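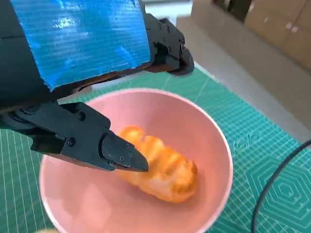 Chapter 6

Collecting Demonstrations

6.1 Introduction

The preceding chapters treated the training set as given. A set of pairs was assumed, each pair joining an observation to the action that followed it, and the question was how to fit a policy to those pairs. This chapter takes up the earlier question of how the pairs are obtained. For manipulation tasks there is seldom a large body of existing data to draw on. Examples must be produced one at a time, by a person guiding a machine through the task, and the choices made during that work set limits on everything that can be learned later.

A demonstration is a recording of one complete attempt at a task, from a defined start condition to a defined end condition. It contains at least one stream of images, the joint positions of the arm, the opening of the gripper, and the commands sent by the operator. An episode is a demonstration together with its label and its notes. The two terms are often used loosely in the literature. In this book an unlabeled recording is never called an episode.

6.2 The pick task

Most of the chapter uses a single task. A piece of food, such as a pastry, lies in a bowl. The gripper must enter the bowl, close on the item, lift it clear of the rim, and place it on a target. The task is short, but it contains several features that make collection difficult.

First, the wall of the bowl limits the approach. An item lying close to the wall can be grasped from only a few directions, and an operator who always favors one wrist angle will leave the others unrepresented. Second, the fingers hide part of the item during the last stage of the approach when the camera is carried at the wrist. The policy must act on a partial view at the moment when accuracy matters most. Third, the item may deform or roll under the fingers, so that two attempts with nearly equal commands can end differently.

A surface printed with a grid is useful under the bowl. The grid allows the start position to be set and recorded by hand, and it allows a later reader of the data to check that the positions were in fact varied. The grid also carries a risk. If every demonstration shows the same printed lines in the same place, a policy may come to depend on them. Section 6.6 describes a simple test for this fault.

6.3 Coverage and repetition

Let s denote the start condition of a demonstration: the position of the bowl, the position and heading of the item within it, and the pose of the arm. The operator draws s from some distribution, whether or not that distribution has been written down. When it has not, it tends to be narrow. People return objects to the place where the last attempt succeeded.

The Kurard set, used in the exercises, shows the effect. It holds 900 demonstrations of the pick task, gathered at the Girnthorpe laboratory in two blocks. In the first block the operators placed the item as they saw fit. In the second they followed a printed list of start conditions, shuffled before each session. A policy trained on the second block alone handled a wider range of headings than one trained on the first, although the blocks were equal in size. Yuzuki Shimada, who directed the collection, later found that 19 demonstrations in the first block had been started with the item already between the fingers. These were kept in the set and marked.

Repetition still has a use. Several demonstrations from one start condition give an estimate of how much the operator's own actions vary. If that variation is large, a model that predicts a single mean action will perform poorly, for the reasons given in Chapter 4.

6.4 Failed attempts

A failed attempt should be recorded and labeled at the time it occurs. Three labels are enough for the pick task: success, failure, and recovered. The last applies when the first grasp fails and the operator completes the task without a reset – a case of special value, as it shows the policy how to return from a state that clean demonstrations never reach. Deleting failures at the bench makes it impossible to compute a success rate for the operator, and without that figure the success rate of the policy has no proper baseline.

Labels should be assigned by the operator and checked by a second person working from the recording alone. Where the two disagree, both labels are stored. The Brollholm format, described in Appendix B, provides separate fields for this purpose.

6.5 Timing

Image and joint streams are rarely sampled at the same rate, and each arrives with its own delay. Let t be the time at which an image is exposed and t + d the time at which it is written to disk. If the joint record is matched to the image by write time, every action in the set is paired with an observation that is too old by d. The error is small during slow travel and serious at contact. The procedure for measuring d is given next, beginning with the case of a single camera and a fixed delay.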